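Varance pauses bathroom tidying tests after stop fault

5/23/21

Varance has stopped its simulated household tests after it found that a software stop did not always reach the robot. The fault was discovered last week during a review of log files. No physical robot was running at the time, and the company says that no person was in danger.

The tests take place in a computer model of a small bathroom. A robot arm must pick up objects which do not belong there, or which stand in the wrong place, and put them somewhere else. The software that plans the movements is called Grullex. Varance hopes to use it later this year on real arms in its own workshop.

When the gripper meets more resistance than expected, Grullex should give a stop command, and the arm should hold its position until the operator allows it to continue. In 34 of more than 300 runs the command was written in the log, but the arm went on moving. In most cases it stopped by itself a short moment later, at the end of the planned path. In the others it pushed the object against something near to it.
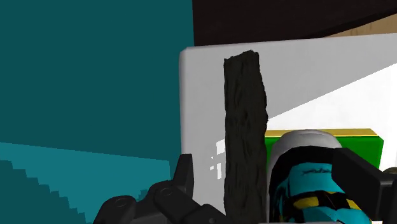
The gripper at close range in the simulation, with a dark, rough stick between its parts.

The cause was a message queue which became too long. Each new position from the arm was put in the same queue as the stop command, and the stop had to wait its turn. With light and simple objects the delay was too short to notice. With objects of an irregular form the system calculates many more contact points, and then the queue grows quickly.

The engineers were at first looking in the wrong direction. They believed that the friction values of some objects were not correct, and they spent two days to adjust them. Only when the same delay appeared with a flat object, a framed picture, did they compare the time stamps in the two logs.

According to Varance, the room itself makes the task harder. The arm stands close to the toilet, and the top of the tank is crowded with things, among them a spray bottle, a roll of paper towels and a sneaker. There is little free space in which the arm can slow down safely – a late stop there can mean a collision. 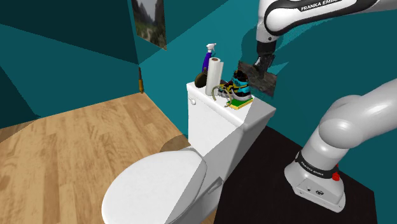 What happens now

Varance has given the stop command a separate channel with the highest priority. The old runs with the fault will be repeated first, and after that the full series. The tests will remain closed to outside partners until all of them are finished.

Zakier, a consultancy in machine safety, has been asked to check the change. It will also look at whether a stop in software is enough when Grullex moves to the workshop. Varance says a hard-wired emergency stop was always in the plan for the real arms, and that this has not changed.

The planned demonstration is delayed by five weeks. A report on the fault will be sent to all users of the test version, who are advised not to connect it to a physical arm before the update is installed.

Contact the newsroom | © Nedeljković Technical News | Back to top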